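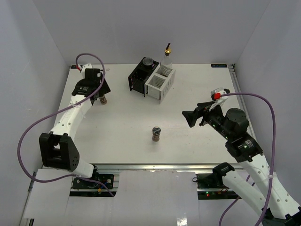
The cell with both arms over the table and the two racks at the back.

August 20, 2018

Notes on a cable fault, written down mainly so that I don't have to work it out again.

The job is dull. Spice jars go from the open table into the racks, one at a time, and the log counts the cycles. We had reached 1,289 when the left arm stopped with a wrist fault and held position. Power cycling cleared it. The fault returned after 6 cycles, then after two.

Lakmal Akanda suspected the motor, as the wrist had run warm in February. I swapped in the spare from the Zultthorpe cell and the fault came with us, so the motor was cleared.

Next I logged the camera link. It dropped for up to 2 seconds shortly before each stop. Our controller treats a lost camera as a wrist fault, a decision I made myself and had forgotten. The message text has been changed.

The purple cable leaves the connector, goes over the wrist and is tied to the forearm link. With the wrist rolled fully inwards there was too little slack between plug and tie, and the plug was being pulled sideways. A continuity meter showed the break when I flexed the first few centimetres by hand.
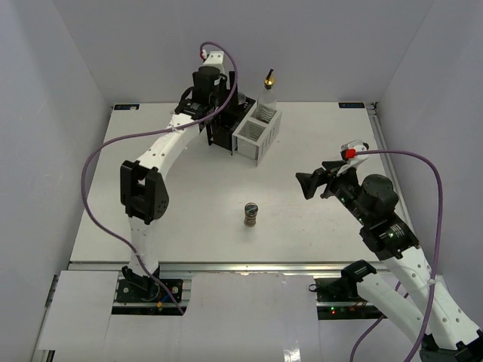

Left wrist over the black rack, with the cable tied at the forearm.

Nilmini Begum raised the more serious point. On a fault the arm holds position under power, and it can do so low over glass. Anyone reaching in to rescue a jar is reaching under a live arm. The rule is now to press the stop, support the forearm, then reach in.

Changes made:

New cable, left side.
Tie moved to give more slack at full roll.
Camera loss reported under its own code.
Wrist roll limited in software until the cable run is redone.

The right arm has the same routing and has shown no fault. I have ordered a second cable for it anyway.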